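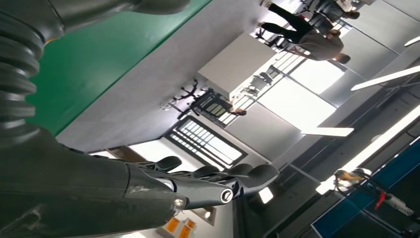

Building Walk-Through, Jang Street Annex
February 2023

Items are marked OK, FIX or ASK. Comments are meant to be read, including by whoever keeps initialing the fire extinguisher tag without leaning down to look at the gauge.

Exits and corridors

1. Front door opens fully from inside without a key. OK.

2. Back door opens fully from inside without a key. FIX. It opens fully with a shoulder. The bottom hinge has dropped and the door scrapes an arc in the floor tile that is getting rather handsome. Order hinge, plane the bottom edge.

3. Exit signs lit. OK in the main hall. FIX in the stairwell, where the sign reads EX and leaves the rest to your imagination.

4. Corridors clear to full width. FIX. The Kamon copier has been "going out this week" for four inspections. A haulage ticket was taped to it last spring and has since faded to blank paper.

5. Stair treads and nosing secure. OK, except the third tread from the top. Rubber strip lifting on the left side. Glued at the last visit with something that was not glue for rubber.

Fire

6. Extinguishers in place, charged, tag current. Ground floor OK. Upstairs FIX: needle in the red, tag signed.

7. Smoke detectors tested. OK. All sounded. The one outside the kitchen needed no help from me, as somebody was making toast.

8. Fire doors close and latch on their own. ASK. The door to the storage room closes very well once you remove the wedge. I removed the wedge. It was back after lunch — same wedge. Please decide as a building whether we want a fire door there or a nice breeze.

9. Evacuation map posted and correct. FIX. The map shows a wall that came down two tenants ago and an assembly point that is now the Hovedum parking lot, gate locked after six.

Electrical

10. Panel accessible, breakers labeled. FIX. Accessible, yes. Labels include "lights," "other lights" and "no." Breaker 11 has no label at all and I would like to know what it does before I find out.

11. No extension cords used as permanent wiring. FIX. Two in the east office, one plugged into the other, running under a rug. Rug removed. Cords to follow once the Jakow outlet quote is approved. The quote is for $1191, and covers both walls and patching.

12. Cover plates on all outlets and switches. OK.

Kitchen and restrooms

13. Hot water at the tap not scalding. OK.

14. Refrigerator seal and temperature. OK on both. Contents are outside the scope of this checklist, thankfully.

15. Floor drains running. FIX. Men's room drain slow. Pour a bucket down weekly, and stop using it for mop strings.

Storage

16. Shelving anchored to the wall. FIX. Two units loose. Posted limit is 400 lb a shelf and the paper boxes are all on the top one. Move them down before anchoring.

17. Chemicals in original containers. ASK. Blue liquid in a juice bottle, bottom shelf. If it is yours, label it. If it is juice, throw it out anyway.

18. Ladder feet and locks. OK.

Open from last time: items 2, 4, 5 and 9. Closed from last time: the gutter.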